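How I Put Together My Study Abroad Application (Without Losing My Mind)

Mar 9, 2019

So you want to spend a semester away and the application portal is staring back at you with all its little red asterisks. I was there a year ago! I did my spring term at Farivier, and since then a bunch of people in my dorm have asked me how I got everything in on time, so I'm writing it all down once.

Start with your credits, before you even look at flights. Print your degree audit, take it to your advisor, and ask which classes you can take somewhere else. I needed 15 credits to stay full time, and two of the courses I wanted didn't match anything in our catalog. My advisor, Montri Mahawong, had me email the syllabus for each one to the department chair, and I got both approved (one as an elective, but I'll take it). Save those emails as PDFs. The registar will ask for them again when you get home, trust me.

Next, the statement. Ours had to fit on one page and my first draft ran to 2, mostly me going on about how much I love trains. Pick one class or one project you can only do over there and write about that. Then have somebody read it out loud to you – you'll hear the boring parts right away. 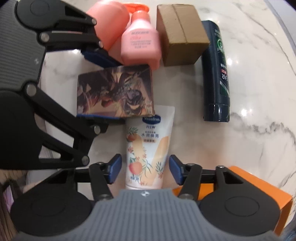

Pink bottles and boxes on a marble tabletop.

Money is the part I put off, and I shouldn't have. Go to the financial aid office with the program's cost sheet and ask which of your grants travel with you. Most of mine did, but my work-study didn't, so I applied for the Fitzsimmons travel award to fill the gap. It asks for a budget, and mine had 17 lines in it by the end (bus pass, laundry, visa photos, all of it). Put in the small stuff, it adds up fast.

Then come the references. You need one from a professor and one from anybody who has supervised you. Ask in person if you can, and send a follow-up the same day with the deadline, the link and a copy of your statement. I gave my people six weeks and one of them still turned it in the night before!

Last thing, the portal itself. It logs you out if you wander off, so type your answers in a separate document and paste them in. Hit save on every page, then download the confirmation sheet after you submit. If you don't get a confirmation email by the next morning, call the study abroad office and check.

I'll do another post on housing forms later in March, once I dig out my old paperwork.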